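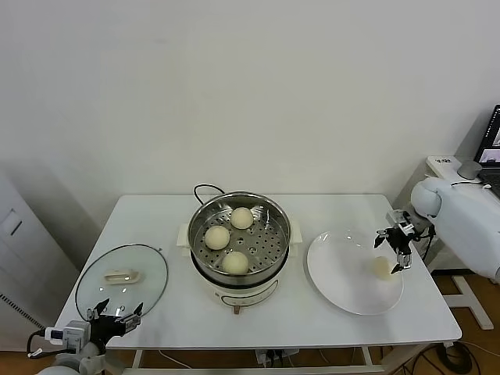 Grasp planning for soft food gets a lot easier once you stop treating every object as a rigid block. My first planner in Gradeo did exactly that, and it squashed plenty of dough before I learned better! These tips are for anyone writing the software side of a kitchen robot at home or in a small shop. Steamed buns make a great test, and a layout like this one, with three on the tray and one over on the plate, gives the planner plenty of open metal between targets, so the fingers can come straight down without brushing a neighbor.

Mask the tray holes first. A perforated tray fills a depth map with speckle, and my segmenter used to report tiny phantom objects all over it. Fit a plane to the tray, throw out everything within 4 millimeters of it, and what's left is bun.

Give glass lids their own collision shape. Depth cameras look right through clear glass, so I keep a flat cylinder in the Yeo scene file and snap it to the lid handle, which the camera finds just fine. Update it every time the lid moves.

Cap the closing force in software and again in the driver. I stop closing when the finger current has been steady for 6 control ticks — a fixed finger width never worked for me, as no two buns rise the same.

Plan the lift before the grasp. Straight up, clear of the rim and the side handles, then across. Hosumar lets you chain these as waypoints and check the whole path in one call. I love this feature.

Log everything! I keep the last 2000 grasps on disk with the planned and measured poses side by side. Run 2371 from August is still my favorite: the log showed a wrist frame rotated the wrong way, and one sign change in the config fixed it.

Set the planner timeout longer than you think you need while testing, then trim it.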